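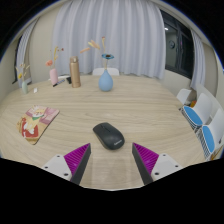 **Rilleo, miércoles 6 de agosto**

# Cintas de 1/4" a 19 cm/s sin tonos de referencia: ¿NAB o IEC?

**magnetofonista_norte**

Planteo el caso con los datos que tengo. Trece bobinas (numeradas a lápiz de la 1 a la 13), cuarto de pulgada, 19 cm/s, estéreo a dos pistas. Son los másteres de las sesiones de órgano de Friederike Vogler en Covport. El sello Forna quiere reeditar una selección en LP, tirada de 2.000 copias, referencia 3156, con entrega de archivos a 96/24 antes de noviembre.

Problemas:

- No hay tonos de alineación en ninguna bobina. Ni 1 kHz, ni 10 kHz, ni nada.
- Las cajas no indican curva. En la 4 alguien escribió una «N» y la rodeó con un círculo. Puede ser NAB o puede ser cualquier otra cosa.
- Zumbido de red en 60 Hz, con segundo armónico en 120 Hz, en todas las bobinas. Es estable, sin deriva apreciable.

He transferido la bobina 1 completa con ecualización IEC y suena brillante y con exceso en el pedal. Con NAB queda más equilibrada, pero no quiero decidir de oído con un instrumento que no he escuchado en su sala. ¿Algún criterio objetivo?

Equipo: magnetófono de dos pistas con cabezas relapeadas, previo Fung con curva conmutable, cinta de calibración IEC de 320 nWb/m.

---

**bobina_libre**

El brillo y el grave de más juntos apuntan en la misma dirección. La curva NAB a 19 cm/s usa 3180 µs y 50 µs. La IEC usa 70 µs y no lleva constante de graves. Si reproduces una cinta NAB con IEC:

| Frecuencia | Error respecto a 1 kHz |
|---|---|
| 50 Hz | +3 dB |
| 100 Hz | +1 dB |
| 10 kHz | +2,4 dB |

(La fila de 50 Hz es teórica, sin contar las ondulaciones de cabeza.) Si lo que oyes se parece a eso, es NAB. Y el zumbido a 60 Hz te dice que se grabó con red de 60, donde NAB era lo normal.

---

**sr_bias**

Discrepo de la última frase. El zumbido de 60 Hz indica que la red era de 60 Hz *siempre que la velocidad de reproducción sea la correcta*. Y aun así no dice nada de la curva. He recibido cintas grabadas en países de 60 Hz con máquinas europeas puentadas de fábrica en IEC, y nadie las tocó en toda su vida útil.

Lo de la «N» rodeada tampoco lo usaría. En algunas casas marcaban así el nivel de operación o que la cinta estaba sin rebobinar.

---

**magnetofonista_norte**

Velocidad comprobada con estroboscopio y con el tono de la cinta de calibración: error inferior al 0,1 %. El zumbido sale clavado en 60 en la FFT, ventana larga.

¿Alguien ha hecho alguna vez la comprobación por espectro de soplo? La idea sería comparar el ruido de una zona grabada sin modulación con el de la misma cinta borrada.

---

**bobina_libre**

Se puede hacer, pero mide otra cosa. El ruido de cinta no pasa por la ecualización de grabación, así que el soplo reproducido tiene la forma de la curva de *reproducción* que tú elijas. No te informa de la que usaron al grabar. Lo único que llevaría la preénfasis de grabación es el ruido de la electrónica anterior, es decir, micros, previos y mesa. Si el ruido de sala queda por encima del de cinta, ahí sí hay algo que mirar.

---

**Anselma_T**

En órgano hay una vía mejor. El ruido del fuelle y del motor queda grabado en las pausas y es bastante constante. Si el instrumento sigue en pie y el ventilador no se ha cambiado, pides una grabación actual con micro de medida y comparas la pendiente entre 40 y 200 Hz. No buscas nivel absoluto, solo pendiente. Con una diferencia esperada de 2 dB entre 50 y 100 Hz, promediando suficientes segundos se ve.

Otra posibilidad: la relación entre ese zumbido de 60 y su armónico. No la recomiendo. Depende demasiado de dónde se acoplara.

---

**sr_bias**

La primera me parece razonable sobre el papel. En la práctica, el ventilador de un órgano se cambia y la posición del micro en una iglesia mueve los graves mucho más de 2 dB. Tendría que ser el mismo punto, con la misma altura y el mismo patrón polar.

---

**Anselma_T**

De acuerdo en lo de la posición. Por eso se promedia en varios puntos. No pretendo una exactitud de décimas, se trata de escoger entre dos hipótesis conocidas.

---

**magnetofonista_norte**

El órgano existe. El ventilador, me dicen desde Forna, se sustituyó. Descartado el método, al menos con el ruido de motor.

Otro dato: en la bobina 7 hay un empalme con un fragmento de unos segundos que no es de la sesión, parece una prueba de línea. Hay un barrido manual de oscilador, muy irregular, de grave a agudo. No sé si el nivel del oscilador era constante.

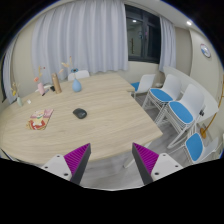 *Mesa de madera clara, veta fina.*

Adjunto medidas del barrido reproducido con IEC, canal izquierdo, normalizado a 1 kHz:

| Frecuencia | Nivel |
|---|---|
| 60 Hz | +2,1 dB |
| 100 Hz | +1,1 dB |
| 400 Hz | +0,1 dB |
| 1 kHz | 0 dB |
| 5 kHz | +1,6 dB |
| 10 kHz | +1,9 dB |

El derecho es igual salvo en 10 kHz, donde cae a +0,8 dB. Supongo azimut.

---

**bobina_libre**

Pues ahí lo tienes. En 60 Hz la teoría da +2,4. En 5 kHz da +1,8. En 10 kHz te faltan unas décimas, que se explican con azimut, pérdida por espaciado o autoborrado de los agudos con los años. NAB.

---

**sr_bias**

Con dos reservas. La primera: 60 Hz coincide con el zumbido de red, o sea que ese punto está contaminado. Quítalo y usa 70 u 80. La segunda: un barrido empalmado puede venir de otra máquina. ¿Es el mismo soporte? Mira el dorso de la cinta a ambos lados del empalme y compara el grosor con un micrómetro.

---

**magnetofonista_norte**

Medido. Mismo grosor dentro de la tolerancia del micrómetro y mismo código impreso en el dorso antes y después del empalme. La frecuencia residual de bias no la puedo comparar, mi cadena no llega tan arriba.

Repito el punto bajo a 80 Hz: +1,5 dB. La teoría daría +1,4.

---

**sr_bias**

Entonces acepto NAB para la bobina 7. Para las otras doce, sigue siendo una inferencia. Yo haría esto: espectro medio a largo plazo de cada bobina con la misma curva, se superponen y se comprueba que no haya un grupo que se aparte 2 o 3 dB en los extremos. Si hubo cambio de máquina a mitad de las sesiones, saldrá.

---

**Rilleo_audio**

Una pregunta previa que no veo contestada. ¿Las has horneado? Si el dorso es mate y negro, de las que sufren hidrólisis, cualquier medida en agudos antes de tratar la cinta vale poco. Pierde 10 kHz a medida que se ensucia la cabeza, y eso encaja con tu canal derecho.

---

**magnetofonista_norte**

No están horneadas. Dorso gris claro, base de poliéster, sin chirrido ni residuo en guías tras pasar la bobina 1 entera. Limpié cabezas antes y después: el bastoncillo salió igual.

---

**Rilleo_audio**

Sin residuo no las hornees. Retiro lo dicho en cuanto al derecho. Ajusta azimut por bobina con el programa, en mono y a fase, y vuelve a medir.

---

**Anselma_T**

Añado: por bobina y, en las que tengan empalmes, por sección. Anota el giro del tornillo respecto a la posición de calibración. Si dos bobinas comparten desviación, es probable que salieran de la misma máquina, y eso refuerza la prueba que pide sr_bias.

---

**magnetofonista_norte**

Buena idea. Resultado tras dos tardes:

- Bobinas 1 a 9: azimut prácticamente idéntico. Espectros medios superpuestos dentro de 0,5 dB entre 80 Hz y 8 kHz.
- Bobinas 10 a 13: azimut distinto, coherente entre ellas. Espectro con 2 dB menos a 10 kHz y algo menos de pedal.
- Bobina 7, canal derecho, corregido azimut: +1,8 dB a 10 kHz con IEC. Ya coincide con el izquierdo.

---

**sr_bias**

Es decir, dos máquinas. Y la segunda tiene toda la pinta de estar en IEC.

---

**bobina_libre**

O el organista usó otra registración. Con 2 dB en agudos de programa musical no afirmaría nada. ¿El repertorio es el mismo?

---

**magnetofonista_norte**

No. De la 10 en adelante son piezas más lentas, con menos lengüetería. Pero hay una toma repetida: el mismo coral está en la 8 y en la 11, y según la hoja de sesión con registros idénticos. Comparando solo ese coral, con la misma curva de reproducción, la 11 tiene 2,2 dB menos a 10 kHz y 1 dB menos a 100 Hz.

---

**bobina_libre**

Con eso me convences. La forma de la diferencia en los dos extremos es la que toca. NAB de 1 a 9, IEC de 10 a 13. Que conste que es organista, con a, y lo he escrito mal arriba.

---

**sr_bias**

Mi única objeción restante es de documentación. Entrega a Forna las dos versiones del coral y una nota con el razonamiento, y archiva la transferencia sin ecualizar si el previo Fung te da salida plana. Así el que venga detrás puede rehacerlo.

---

**magnetofonista_norte**

La da, pero con 12 dB menos de nivel y ruido de conmutación al entrar. Haré la captura plana en una segunda pasada, con la ecualización posterior en digital, y compararé con la analógica en la bobina 8. Si la diferencia queda por debajo de 0,2 dB me quedo con la plana para todo.

Queda pendiente la caja 4 y su «N». Su contenido cae en el grupo NAB, igual que las ocho bobinas que no llevan marca.

---

**Anselma_T**

Con la captura plana vigila el margen en graves. Los tubos de 16 pies a ese nivel, sin integrar, bajan mucho y al recuperar subes también el ruido del conversor. Mira el piso por debajo de 40 Hz antes de pasar las trece.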